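Willia Hand Tool — set-up guide for collectors
Section 4: Bare-surface takes and gap check
Last changed 7/12/25

Read section 3 first if the tool has been apart. This section covers the bare-surface takes only, what they're for and how to get them right first time. Do them at the start of every session, before any object goes down.

4.1 Why we record nothing

Short version. The Vodlow policy kept closing on grain, knots, shadows, anything dark on a pale table. In the March runs at Skumbridge it made 237 grasp attempts on bare table out of 362 trials. Adding 29 bare-surface takes per table to the training set brought that down to 11 on the same trial list. Same network, same learning rate, nothing else touched. So the takes matter, even if they feel like a waste of a morning.

We have only tried this on flat tables. Cloth and ridged mats are still to do.

4.2 Before you start

1. Clear the table. Crumbs too. Wipe, let it dry.
2. Charge above the second light. If only one light shows, swap the pack now, not halfway through.
3. Wipe the lens with the grey cloth. Not your sleeve.
4. Check both fingertips are seated. Wiggle each one. Any play, go back to 3.6 and tighten.
5. Open Soylu on the laptop, pick the table name from the list. If the table isnt there, add it. Don't reuse another table's name.

CAUTION: Fingers close with force when the tool wakes up. Keep your other hand away from the tips until the light is steady. 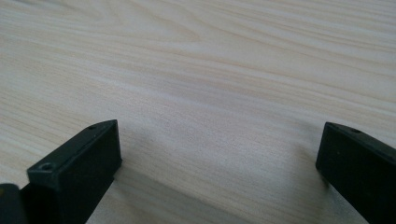 Gap check comes next and it's the step people skip. Squeeze the trigger fully, let go fully, wait for Soylu to show a steady number. Then look at the live view. Fingers open, both black tips up from the bottom of the view, one each side, with plain wood between them and nothing resting on it. The tips should come up to much the same height. If one is clearly lower the mount has slipped — stop and redo 3.4. Soft grey shadow on the wood near the fingers is fine, leave the lights alone. We want shadows in these takes, they are half of what the policy was grabbing at.

NOTE: A bit of the tool body showing in a bottom corner is normal. Don't crop it. The training script masks nothing and expects the view as it comes.

4.3 Recording the takes

1. Start with fingers fully open. Press record, wait for the beep.
2. Move slowly over the table, low, tips just clear of the surface. Hand speed as if you were looking for a dropped pin.
3. Pause now and then over the strongest grain. Hold for a breath, move on. Do NOT close the fingers. A single squeeze spoils the take, bin it and go again.
4. Tilt a little left, a little right. Wrist only.
5. Lift away, press stop.
6. In Soylu tag it "bare". Not "empty", that tag is for empty containers and goes to a diferent folder.
7. Repeat until the counter for that table shows 29.

Change where you stand every few takes so the light falls another way. If there's a window, do some with the blind down.

CAUTION: Don't drag the tips. Light contact is OK, scraping marks the table and then the marks end up in the data for that table and no other.

4.4 If something looks wrong

Live view dark on one side — hand over the lens edge, shift your grip down.

Gap number drifts with the trigger released — spring is sticking. Work it open and shut ten times with recording off. Still drifting, use the spare tool and put a label on this one.

Soylu says "no motion" — you're moving too slowly or the sensor lead is out. Check the lead first.

Counter stuck — the last take was under the minimum length. Delete, redo.

4.5 Known limits

The extra takes cut false grasps but made the policy a touch slow to commit on thin flat things, cards and coins mostly. It hovers. Mixing in more card pickups seems to help, numbers not settled yet so don't quote them. If you have been asked to collect cards as well, finish all the bare takes for that table first, then see section 5 for object placement.

Upload before you pack up. Files left on the laptop overnight don't get into the morning build.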